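Can the machine refill the printer yet?

Posted in December, filed under Work and Machines

My sister-in-law asked me at dinner when she can buy a robot for the house. She had seen a film of one folding towels and she was ready to pay. I told her to wait, and she was a little angry with me, as if it was my decision. So I promised to write down what I think, with the small chores first, the kind we all do with our head somewhere else.

Paper in the printer, a box on the table. It is this sort of work I mean.

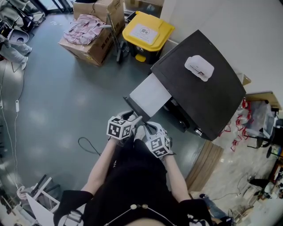
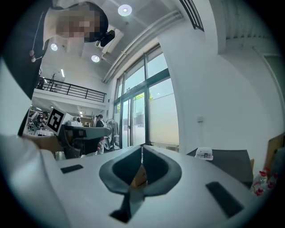
Why paper is difficult

I worked nine years in the office of Flester, a company that sells spare parts for kitchens, and I think I filled the paper tray more often than anybody. A pack had 200 sheets. You fan the sheets with the thumb, you tap them on the table, you put them in and push until you feel a small stop. I never learned this from a book. My fingers know how hard is too hard.

A machine must get this knowledge from somewhere, and today it mostly gets it from people. Somebody does the chore with markers on the gloves, or with a gripper held in the hand, and does it again, and again. I read one report where a simple task with a drawer needed 292 repetitions before the arm could try it alone. It managed 68 of its first 200 attempts. For a research group this may be a good day. For my sister-in-law it is a drawer that stays closed two times from three.

What already works

I don't want to sound like an old man who is against everything. In the warehouse of Vesus, where my wife works in the evenings, the machines bring the shelves to the people and they are very good at it. The floor is flat, the shelves are all the same, and no child has left a shoe there. The packing itself is still done by hand — my wife says the tape alone would make a robot cry.

At home we have a small vacuum robot which we call Mimia. She cleans under the bed better than I do. She also eats the charging cable of my phone when I forget it on the carpet, so every morning I tidy the floor for her before she can tidy it for me. I have not decided if this is progress.

And the towels?

The towel in the film was square, dry and alone on an empty table. Ours come out of the machine in one big knot together with the socks. I would like to see somebody film that.

My guess is that the shop floor will get there first, with one chore for one arm, and a person near it for the bad moments. The bakery Ivanyshyn on our street says they will try an arm for stacking the trays in spring. I buy my bread there anyway, so I will go and look, and I will write how many rolls end on the floor.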